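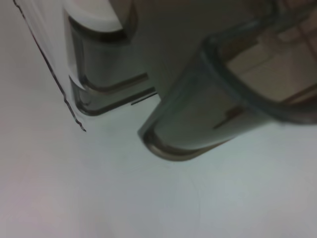 Smoky plastic is for people who can't decide whether to hide their stuff or show it, a reader wrote to us in July, and I have been arguing with that letter in my head ever since. I think the reader is right, and I think it's the best thing about the material!

Clear plastic shows everything. Every dead battery, every takeout menu, every tangled cord is right there on display. Solid white goes the other way, and a month later you've forgotten what you own. Gray translucent plastic sits between the two, and on a pale white surface it does something lovely: the thick parts go dark, the thin parts let the light straight through, and a rounded corner gets an outline as if somebody had drawn it with a soft pencil.

I fell for the stuff at Plustik, a small shop in Jilport that carries hardly anything else. The place has 82 kinds of bin, box and tray on its shelves (I asked), in everything from near-clear to a gray so deep you have to hold it up to the window. I went in for a pen tray and came out with a bag so big I had to take it home on my lap.

The line I keep going back to is Demel. The walls are thick, the corners are generous, and the rim is smooth enough that you can run a thumb along it without finding a seam. Stack them at an angle by mistake and they still look good, which can't be said of my old shoeboxes.

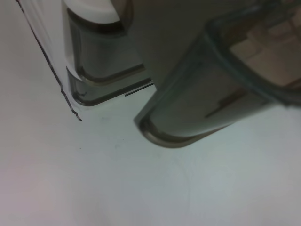 Robles makes a lighter range, 30 pieces in all, and the walls are so thin that the gray barely registers until you put one inside another. Then it deepens, and a third makes it darker again – I spent most of an evening just nesting them and taking them apart. They do flex when full, so I keep cotton balls and thread in mine and leave the screwdrivers to the Demel.

Care is easy enough. Lukewarm water, a drop of dish soap, a soft cloth. Skip the scouring pad, and skip paper towels too if you're fussy, as they leave fine scratches that catch the light. Dust shows more than you'd expect on the darker grays, so mine get a quick wipe whenever I'm cleaning the tabletop anyway.

My own collection now lives on a plain white shelf by the kitchen window, and at 4 in the afternoon, when the sun comes in low, the whole row lights up. I've started buying nicer buttons to put in it.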